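Plarley Tabletop Boards > Workshop > Homebrew and House Rules

Thread: Oversized dice for a school game night -- how big is too big?

gravelbard
Posted May 15, 2020

My sister runs an after-school board game club and has asked me, as the relative with a garage, to design a floor game for December. She wants something the kids can play standing up, on the theory that children who are standing up are not lying under the table. I have a track laid out with 20 spaces, a bog, a toll bridge, and a goat who sends you backward. What I don't have is a die anybody can read from the far end of a gym.

I tried foam. Foam bounces, rolls under the bleachers, and lives there now. I tried a cardboard box with tape on it, which landed on the taped side with a loyalty I have never known in a pet. So: what are people using, and how large do you go before it stops being a die and becomes furniture?

toll_collector_73
Foam is fine if you roll it in a tray. Get a kiddie pool. I will not be taking questions.

Sheyla Rivadeneyra
I ran a library game day for years and went through most of the options, so for whatever it's worth. Size matters less than the faces. Pips are lovely up close and turn to gray soup across a room, and numerals are worse because half the kids read the 6 as a 9 and the other half do it on purpose. We ended up with one bold symbol per face in a heavy black border. Bog, bridge, goat, star, and so on. A kid who can't add yet can still yell GOAT.

White body, black artwork. Don't let anyone talk you into colors, you'll spend the whole evening ruling on whether something is teal.

Weight in the corners also helps it stop where it lands. Black corners on white have the side benefit of making the tilt obvious when it's leaning on somebody's shoe.

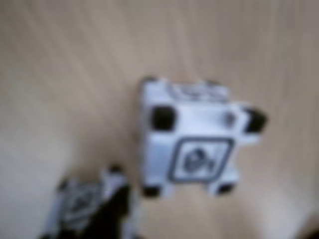 Rolling rules we used (steal freely)

1. Both hands on the cube. One-handed throws are how we lost the ceiling tile.
2. It has to leave your hands. Placing is not rolling, and we all saw you.
3. If it leans on a person, a shoe, or a backpack, roll again.
4. The face on top counts. The one facing your best friend does not.
5. The grown-up's ruling is final, and the grown-up may be bribed with crackers.

gravelbard
This is tremendous. Rule 2 alone would have saved my childhood.

Question about symbols, though. My track uses numbers for movement. If I go to pictures, what does the goat do to the arithmetic?

Omprakash Joshi
It wrecks it, and I'd like to register a mild objection to this whole line of thinking. The point of a roll-and-move game at that age is the counting. Take off the pips and you have a very large spinner. I taught second grade and the counting was the part I could defend to parents. "They yelled goat" is a harder conversation.

Also, corner weights. If they aren't identical you've built a crooked die with a nice personality. Our club had one called Shakya, after the kid who made it, and it favored one side so heavily that the kids started betting raisins on it. I suppose that taught them something, but it wasn't on my lesson plan.

Sheyla Rivadeneyra
Omprakash, you can have both. Each symbol matches a space on the track and they count the spaces to get there. My lot counted all evening. They also yelled goat.

Fair point on the weights. Put the four on a kitchen scale before they go in.

toll_collector_73
Kiddie pool.

mossy_ledger
Has anybody tested these for fairness beyond vibes? I rolled my foam one 85 times during a long phone call with the cable company and the results were respectable, apart from the two that went down the basement stairs. I counted those as a cultural exchange.

gravelbard
Respectable is more than I can say for the cardboard. I did a session last night with pencil and paper and gave up when it became clear I was conducting an orchestra with one instrument.

I'm coming around to symbols. I'm keeping numbers on a separate card so that Omprakash can sleep. The goat will be worth minus four, and I expect letters.

Omprakash Joshi
Minus numbers in elementary school. Now you're trying to win me over.

I still say pips. Big ones, cut from felt, glued down hard. We used Vallier craft glue and I have never gotten it off the dining table, so I can vouch for the hold.

Sheyla Rivadeneyra
Felt peels. Kids peel felt the way the rest of us check the weather. Print the symbol on label paper, smooth it on, and leave a margin of white all the way around the border so it reads as a square from a distance. And keep the drawing simple. Anything with thin lines goes to mush as soon as the thing is moving, and the arguments always start while it's moving. A fat curve or a fat oval will survive.

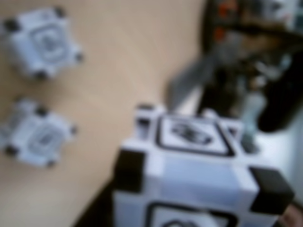
My other advice is to put something different on neighboring faces. We once had the bog right next to the pond, both of them blobs, and the final round went to a tribunal of fourth graders. They were fair, but they were not quick.

mossy_ledger
What did the tribunal decide?

Sheyla Rivadeneyra
Pond. There was a dissent.

toll_collector_73
I have been ignored three pages running on another board about this same topic, so I'll just say that a kiddie pool fixes the bleachers, the shoes, the backpacks and the basement stairs. You put the die in the pool. It stays in the pool.

gravelbard
All right, what size pool?

toll_collector_73
Finally. The hard plastic kind, the inflatable ones swallow the sound and half the fun is the clonk. Mine came from a yard sale and has fish on the bottom. Check for cracks along the rim, they pinch.

Omprakash Joshi
The pool is a good idea and I resent it.

gravelbard
Update for the record: my sister has approved the pool, the goat, and minus four. She has not approved the name I picked for the game, Sollia and the Terrible Bridge, on the grounds that there is a Sollia in the club and she is sensitive about bridges. Taking suggestions.

mossy_ledger
Goat Tax.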